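Call for Participants: Help Us Write the Good Practice Guide for Robots That Handle Drives

Metska is looking for people who have spent time with their hands in server racks to join a working group this spring. If you have ever swapped a drive at the end of a long shift, trained somebody else to do it, or had to write the procedure that everyone then ignored, we would love to hear from you, whether or not you have ever stood next to a robot.

Who we are

Metska is a small membership group that writes practical guides for people who look after machine rooms. Our guides are free to read and free to copy, and they tend to be short (well, shorter than our announcements!). For this one we are working with Cikia, who run the test space, and with Frandsen, who will edit and lay out the finished text. Our earlier guide on lifting and carrying, the one most of you know as the Wanberg guide, was put together in much the same way, and quite a few people from that group have already said they would like to come back.

What the guide will cover

Plenty of rules exist for robots in factories, and plenty of good habits exist for people in server rooms, but the two don't meet in many places. A technician who feels a caddy catch on its way in will stop without thinking, back it out and look. We want to put that kind of knowledge into plain words, so that someone setting up an arm for the first time knows what to set, what to check and when to step in.

The draft has 14 sections at the moment. Some are nearly done and some are a heading and a hopeful sentence. The ones where we most need your help are these:

1. Before anything moves. Who says the bay is safe to work on, how the right bay is marked, and what has to be written down before the arm is switched on. We have heard very different views on whether one person can do all of this alone, and we would like to hear yours.

2. People nearby. How much clear floor to keep, where the stop button belongs, and what to do about loose cables and stands in the walkway. This section also covers visitors, who have a way of leaning in just when you wish they wouldn't.

3. Holding and inserting. Where a gripper should take hold of a caddy, how hard it may push, and how it should behave when it meets resistance. The current wording asks for a slow approach, lined up with the bay, with no pressure on the drive's label or on the latch tabs unless the caddy maker allows it. Several readers found "slow" much too vague, and we agree, so please bring your opinions.

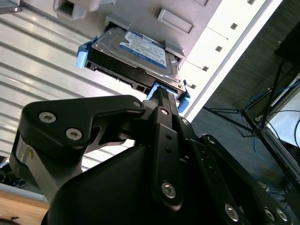
4. Handing back to a person. What the robot should do when it gives up, how it should leave the caddy, and what the person taking over needs to be told first.

5. Keeping records. What to log for each swap, how to note a near miss without blaming anyone, and how long to keep it all.

Who should apply

We have 10 places. We would like a good mix, so please don't count yourself out if you only fit one of these:

- Technicians who swap drives as part of their regular work
- People who program, install or service robot arms
- Safety staff and trainers
- Anyone who writes instructions for a living and can spot a muddled sentence

You don't need a degree or any experience with formal standards. You do need to be 21 or older to work in the test space, and comfortable saying so when you think a rule is silly.

What taking part involves

The group meets online for 5 evening sessions, starting in May at 6:30 p.m., and there is one full day at Cikia's test space, where you can try the draft rules against the equipment and mark up whatever doesn't hold. Between sessions we will send you a section or two to read. We pay travel for the test day and provide lunch, and every member is thanked by name in the guide unless they would prefer otherwise.

How to apply

Send us a page or less through the contact form on the Metska site, with "Drive handling" in the subject line. Tell us what you do, and tell us about one time a drive swap went wrong and what you would change. Please leave out customer names and anything your employer would rather keep private. If you need any adjustments to join the calls or the test day, mention them in the same message and we will gladly sort them out with you.

We read every application and will write back to everyone, including those we can't fit in this time.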